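Nesetti workshop visit, July 2020

Notes typed up the same night, sorry for the state of them. Bienvenido asked for something he could pass round to the ones who couldn't come and I said sure, tonight, so you get it tonight.

Short version: go if you get the chance. Wear flat shoes. Eat first.

Getting there. Took the 216 from the bus station, which drops you on the wrong side of the highway, and there's no crosswalk until you get down to the tire place. Should of taken the 209. The 209 stops right outside. Nesetti is the long low building behind Jirneo (the flooring people), same parking lot, and Jirneo's sign is so big you'd never guess there was anything behind it. Go around the left side. Gray door, buzzer. Buzz twice, the first one doesn't seem to ring anywhere.

Signed in, temperature check, masks on the whole way round. They had us in small groups because of the virus and our slot was forty minutes, ended up more like an hour and no one chased us out.

I went for the room. I should say that up front. Our own shop is moving in the fall and I've been told to have a layout and a storage plan ready, so while everybody else was asking clever questions I was looking at shelves. If you want to know what they research, ask Bienvenido Tan, he took proper notes and stood at the front.

The light. First thing you notice. Very bright in there, bright ceiling, white daylight coming in at the back on top of that. Our shop is a cave by comparison. I asked what they spent on lighting and got told it was already like that when they moved in, lucky them. One area over on the left by the wall is all lit blue. Looks good, no idea if I'd want to work in it all day. Told it's easier on the eyes. Not sure I believe that.

The floor. Light colored. Dropped a pen cap and found it right away. Try that on our floor. Small screws the same, I'd guess. I've written LIGHT FLOOR in capitals in my notebook and underlined it, so that's going in the plan whatever Grerneo quotes us. Cables do run along the floor in places, a bundle here and there. We have the same problem and I was hoping they'd have an answer. The answer was "tape, when we remember."

The bins. OK so this is the part I really came for. Wall shelving on the right hand side, rows of storage bins, orange-red ones on one side and gray on the other. That's all it is. Plain as anything and I stood there for five minutes. The orange ones are for stuff that gets used up – fasteners, connectors, zip ties, heat shrink, that kind of thing. Gray is for parts that belong to a project and have to come back. So if a gray bin is empty somebody has a question to answer, and if an orange bin is empty somebody has an order to place. The woman showing us around explained it in two sentences and said new people get it the first morning.

Compare ours. We have labels on labels. We have the drawer that says MISC and the other drawer that says MISC 2. I counted on nothing being better than a good label and now I think color first, label second.

Questions I asked about the bins, answers as I wrote them down:

Who refills? Whoever takes the last handful writes it on a sheet. Sheet gets looked at once a week.

Does that work? "Mostly."

Where did they buy them? A supplier called Bañez, out by the airport, sells them in boxes of 10. They bought 100 to begin with and said they should have bought more of the gray. I've got the phone number. They had a wait in June but it's better now apparently.

Do people put things back in the wrong color? Yes. All the time at first, less now.

Do the bins come off the shelf? Yes and they carry them over to the bench, do the job, carry them back. This is the thing we never do. We take one screw, then walk back for another screw.

Top of the shelving. Cardboard box up there, something red next to it. I was so pleased to see that. Every shop in the world keeps a cardboard box on top of the shelves, and I've been told off for mine more then once. Asked what was in it. She had to think. Packaging for something that might need to be returned, she thought. Exactly what's in mine.

Workbench. Wooden top. I'd have gone for metal or that white laminate stuff but she said wood is kinder on what you put down on it and you can sand it when it gets ugly. A few bits and pieces on it, not much. I asked if they'd cleared up for us and she laughed. So yes a little. There's a big black panel standing up behind the bench that divides things off. Good idea for us, would stop people at the front desk from staring at whoever's soldering. Need to find out if ours could be on wheels. Didn't ask whether theirs is, ran out of time, sorry.

Screens on stands. There's a flat screen over on the left on its own black upright stand, turned at an angle so you can read it from the floor. I keep wanting to bolt ours to the wall. Seeing it on a stand changed my mind I think. You put the screen where the work is. Costs floor space though, and someone will trip on the foot of it, and I know who.

Robot arms here and there around the room. Small yellow tags on some of the equipment, which I liked the look of. Bienvenido thinks we should tag everything of ours with a bright color as well. Fine, but then we need someone to own the tag list and I'm not volunteering.

Noise. Less than I expected. Fans mostly. You could talk normally even through a mask. Our compressor would ruin it.

People. Friendly, busy. Not everybody stopped for us and I prefer that honestly, you learn more when people just carry on. Several hoodies. In July! The air conditioning in there is serious. Bring a layer, I was cold by the end and I'm never cold.

Coffee. None because of the restrictions, the machine was taped off. Vending machine in the hall takes coins only. I had a bag of peanuts and that was lunch.

Things I'd do differently from them:

– Bins lower down. Top row was a stretch for me and I'm not short.
– Blue light, no.
– Some kind of map by the door. I was turned around twice.
– A real place for coats and bags. We all carried ours the whole way.

Things I want to copy right away:

– two colors of bin
– light floor
– screen on a stand, try one first
– wood top for at least one bench
– carry the bin to the work

Costs. I don't have them. I know, I know. Bañez said they'd email a price list and Grerneo still owes us the floor quote. I'll chase both. If anyone has an "in" at Grerneo please speak up now, they've been sitting on it since we measured.

Somebody asked me afterward if it was worth the trip just to look at shelving. Yes! You can look at a catalog all day and not get how a wall of bins sits in a room, how far it is from the bench, whether you can pass someone with a box in your arms. I paced it out while the group was watching something else. Bench to shelves is four of my steps. Ours is eleven and there's a door in it.

Next visits. They'll take another group once things calm down, same arrangement, small numbers. Names to Bienvenido please and not to me, I lose things. If you go, ask about (1) the panel, wheels or no wheels, (2) what they do with offcuts and dead parts, I never saw a scrap bin and there must be one, (3) how they heat the place in winter with a ceiling like that.

Also whoever left a gray umbrella on the 209 coming home, it's in my car.

Layout sketch to follow when I've found my ruler.
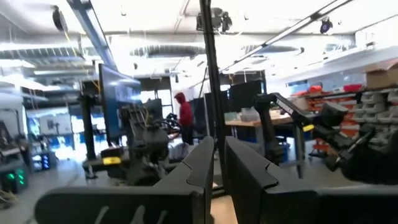

The Nesetti workshop, bins on the right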